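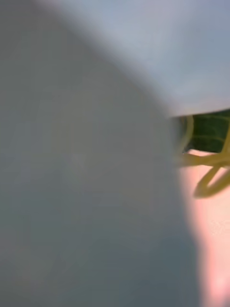
Progress report: gripper kit trial, March

Prepared for Helmi Hyvönen, Vallbridge
Prepared by Keabetswe Matlala, Saarela workshop

1. Where we are

The Plakel gripper kit has been on the arm for most of the reporting period and is working well enough to carry on with. We have finished the first two blocks of trials in the plan and started the third. Spending is within the grant. One part of the kit needs a decision from you, and it is set out in section 6.

To recap what was bought: the kit has two padded fingers, a palm housing, a wrist camera with its own bracket, and the control software with one year of updates. Nedance supplied it and Pentti Lappalainen from their support desk has been our contact.

2. Fitting and setting up

Fitting the gripper took one afternoon. The bolt pattern matched our arm and the cable was long enough without an extension. The software took longer. The version in the box did not recognise our controller, and we lost several days before Nedance sent a newer one. Tiina Ikonen has written up the steps we followed, and that note is now in the shared folder along with the settings file.

The printed manual is thin. It covers the mechanical side properly but gives a single page to the camera, and that page describes an older bracket. Nedance have been told and say a revised manual is on its way.

3. Picking trials

The plan asks for 1,000 logged picks across three blocks. Blocks one and two used rigid items and soft blocks. Block three uses thin, bendy and tangled items, and it is the one we expected to find hardest.

In block one the kit did what the supplier said it would. Grip force was steady and the fingers closed evenly. We changed nothing apart from the approach speed, which we set at 40 per cent of maximum and have left there.

Block two went much the same way. The soft blocks showed some marking where the edge of the pad pressed in, so Pentti Aaltonen lowered the force limit to 50 per cent. The marking stopped and we did not see more drops as a result.

Block three has only just begun and I do not want to give a success figure yet. Thin curled strands lying loosely over a larger object are a different problem from a single solid item. The arm has to choose which thing to take, and the software is inclined to treat the whole group as one. We are logging every attempt under one of three outcomes (clean pick, picked with something else attached, missed) so that the results can be compared later.

4. The wrist camera

The camera gives a close view of the work, and for flat, open layouts it has been useful. Its weak point is how much of the view the gripper takes up. At some finger positions the nearest finger fills most of the picture, far too close to be in focus, with the upper part of the gripper across the top. What remains is a narrow gap at the right-hand side. In the view at the head of this report, part of a dark green object and several yellow-green strands show through that gap against a pale pink surface, and the left ends of the strands are hidden by the finger.

For block three this matters. If the software cannot see where a strand starts, it has little to go on when planning where to close.

The pale surface is also very bright towards the bottom right corner. We intend to try a duller mat and to move the lamp before drawing any conclusion about the camera's exposure settings.

5. Support from the supplier

Replies from Nedance usually come by the next working morning. Pentti Lappalainen has been straightforward about what the kit can and cannot do. A replacement set of finger pads was sent free of charge after one of ours arrived with a split edge.

6. Decision needed

Nedance offer a longer camera bracket that sets the lens further out to the side. It was not part of the original quote. We would like to buy one from the contingency line and repeat a short run of block three with it fitted, keeping the present bracket as the comparison. If you would prefer us to finish block three on the standard kit first, we can do that, but the second run would then fall outside the loan period for the arm.

7. Next steps

Finish the lighting and mat changes (Tiina Ikonen).
Complete block three with the standard bracket, or split it as described above (Pentti Aaltonen).
Check the revised manual against our own notes when it arrives (Keabetswe Matlala).
Send you the full pick log and the spending sheet with the final report.

Please let me have your answer on the bracket as soon as you can, as the supplier needs three weeks to deliver it.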